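Burkel and Falemik hail border deal, but the hard parts are left for later

Burkel and Falemik have signed a four-page statement promising to reopen their shared border, a step both governments called a turning point and one that observers of the long dispute say settles very little.

The statement was released shortly after 4 pm at the close of talks in Drultonthorpe, where the two foreign ministers shook hands, read from prepared remarks and left without taking questions. It commits both sides to "restore normal movement of people and goods" along the 483-kilometre border, which has been shut to almost all civilian traffic since the Choo valley clashes.

It does not say when. The text refers to a "phased opening" starting with two crossings, but an annex that was supposed to name them was not published. Officials from Burkel said the annex was being translated. Officials from Falemik said there was no annex.

State television in Burkel led its evening program with the handshake and described the deal as a victory for the government's patience. The main broadcaster in Falemik used much the same footage and gave the credit to its own side's firmness. Neither mentioned that a very similar promise was made at the last round of talks in February, or that the joint monitoring office announced then still has no staff.

Damilola Odukoya, a former mediator who sat through three earlier rounds, said the wording was weaker than what was on offer the last time.

"In the earlier draft they 'shall' open the crossings. Now they 'intend to work toward' opening them," Odukoya said. "You can drive a truck through that, which is more than you can do at the border."

The question of troops has also been put off. Around 80 per cent of the soldiers sent to the valley after the clashes are believed to be there still, and the statement asks only that both armies "avoid unhelpful movements". There is no definition of an unhelpful movement and no one has been given the job of reporting one. 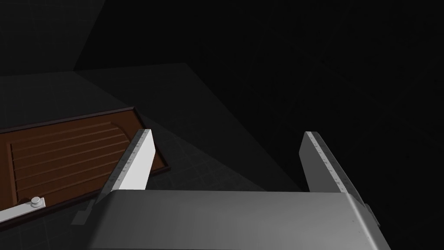 Montserrat Escobedo told a public forum in Drultonthorpe on the evening of the signing that the doubters were being too harsh, and that two governments which would not sit in the same room a year ago deserved some credit for putting their names to the same piece of paper. She said families split by the closure would take a vague promise over none at all, and that outside pressure for firm dates could give hardliners in both capitals a reason to walk away.

Others at the forum were less patient. One man, who said his mother lived on the other side of the valley, asked which crossing he should go to and on what day. The panel could not tell him.

Trade is where the gap between the language and the detail is widest. Both ministers spoke of a revival in cross-border business, yet the tariffs each side brought in after the clashes remain in place, and the statement leaves them to a "technical dialogue" with no chair and no deadline. Growers in Falemik, who once sold most of their stone fruit across the border, have been told to wait for guidance. They were told the same thing in February.

A spokesman for Burkel's foreign ministry rejected the suggestion that the deal was thin. He said trust had to come first and that "those who demand a timetable have never had to keep one". Asked whether his government had a timetable of its own, he said it did, but that it was confidential.

Falemik's parliament is expected to debate the statement next month, though it will not be asked to vote on it. Burkel's assembly is in recess.

The ministers have agreed to meet again. The place and date are to be announced once both sides have settled them - talks on that are due to begin at the level of deputies.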